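Tower no. 3702, lid off
Grilamia bench pages / Hebden office machines / page 2 of 2

Second and last page of the Hebden lot. Quick one, typed up over lunch, will fix the typos later (probably won't).

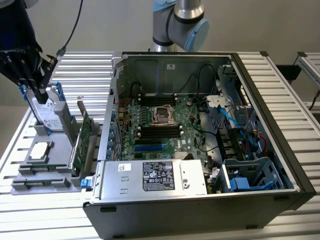
Page 1 was the small form factor ones and the monitors. This page is only the tower, asset number 3702, which came out of the Brimell Street office in October with the rest and sat under a coat rack till we had a slot for it. Marisol Obi did the paperwork, Berwyn Maddocks did most of the lifting, I did the writing and the coffee.

Plan was simple. Open it up, see what's good, drives to the wipe pile, board and power supply to the shelf if they test OK, case to whoever wants a case. Few people want a case.

Captions are short because last time I wrote long ones and got told off. If you want bigger versions of anything ask me and say which tower.

THE CASE

Flat on its side, side panel off. Only sensible way to work on one of these. Stood upright you are reaching round the drive cage all afternoon and dropping screws in the bottom.

Slatted aluminum table. Screws do go between the slats, before anyone writes in. Put a tray down first.

Back wall, plain gray metal, one little white sticker near the top. Black cables looping across it. I like a case with a bare back wall, easy to wipe down.

THE DRIVE

3.5-inch, silver, white label, in its blue caddy. Over the gray tray, next to the slot holder.

Caddy stays with the drive until the wipe is signed off. Marisol's rule and a good one - last year we had a box of loose caddies and a box of loose drives and no clue which was which.

Label print is tiny. Serial goes in the log from the label, read it twice, second person checks. 8s and Bs are the usual trouble.

If you're doing this at home: blue caddies like this one, squeeze gently and don't pull by the cable. Cables off first. Data cable then power, or power then data, I've heard people argue for both and can't say I've ever noticed a difference.

THE BOARD

Green, takes up most of the floor of the case. White Dell logo printed right on it so no mystery about where it came from.

CPU socket in the middle. No processor. Metal retention frame round it and a dark cover over, leave that cover ON. Please. The pins in those sockets bend if you so much as look at them and a bent socket is a board for the recycling.

Memory slots, black, one bank above the socket and one bank below. Berwyn is after a pair of matching sticks for the Irkwood library machine, so if you have any in a drawer tell him. Same type both sticks, no mixing.

Coin cell. Small round battery up by the top memory slots, off to the right. Always worth swapping on a machine that's been standing. They cost next to nothing and a flat one gives you the wrong date at every start, which then upsets the browser, which then gets you a phone call on a Friday night.

Blue PCIe slot lower down and a black one near it. Silver heatsink toward the bottom right corner. Heatsinks like that get gritty, soft brush, not the vacuum.

Left edge - rear ports and the expansion brackets in a row along the wall of the case, bit of a blue tint to them. Keep the blanking plates if you take any out. We're always short of blanking plates. Jam jar on the window sill is the blanking plate jar.

THE CAGE AND THE FAN

Metal drive cage, right hand side. Light blue SATA cable curving down from the top of it. Red and yellow wires low down on the right.

SATA cables go in the shoebox marked SATA. Not the shoebox marked MISC. I spent an hour in MISC last week and came out with a scart lead.

Black fan behind the cage. Spin it with a finger, if it grumbles it goes. If it just ticks it's usually a wire touching a blade so check that before you bin it.

Gray plastic bracket in the bottom corner with a blue release tab. Nice bit of design, those tabs. Blue means you're allowed to touch it, on most office machines anyway, and I wish cars did the same. Old plastic gets brittle though, so thumb pressure only, no screwdriver.

THE POWER SUPPLY

Silver box across the front. Black label on it absolutely covered in white print and certification marks, plus a small white sticker in the corner.

Do not open the power supply. Says it on the wall, says it on the tin, saying it agian here. We test them whole or we send them off whole. The rest of the tower you can take down to the last screw with my blessing.

Copy the wattage off the label into the log. Also copy the part number, the office supplies often have their own connectors and won't fit a normal board, which Berwyn found out with a machine all in bits and a bus to catch.

WHAT GOES WHERE

Drive - wipe pile, top shelf, in the caddy, logged.
Board - shelf B, antistatic bag, socket cover on.
Power supply - test bench, label side up.
Fan - test bench too, small parts tub.
Cables - shoebox. The right shoebox.
Case and side panel - together, by the door. TOGETHER. Write 3702 on both in pencil. Two side panels from page 1 still have no case and I am not driving back to Hebden to ask.

ODDS AND ENDS

Marisol has the log sheet in the red folder. Take a blank one from the back, not the one with writing on.

Somebody asked on the last page whether we sell parts. Not realy. We swap, and if there's something on shelf B you need for a repair in Irkwood or nearby then come and talk to Berwyn, he's in most afternoons till four.

Someone else asked for the screw sizes. Drive screws and case screws are different threads on most of these, that's all I can tell you off the top of my head. Sort them as they come out. Egg box works fine.

No more Hebden machines after this one. Next gallery is printers, so bring gloves and low expectations, toner gets into everything.

< back to page 1 (small form factor, monitors)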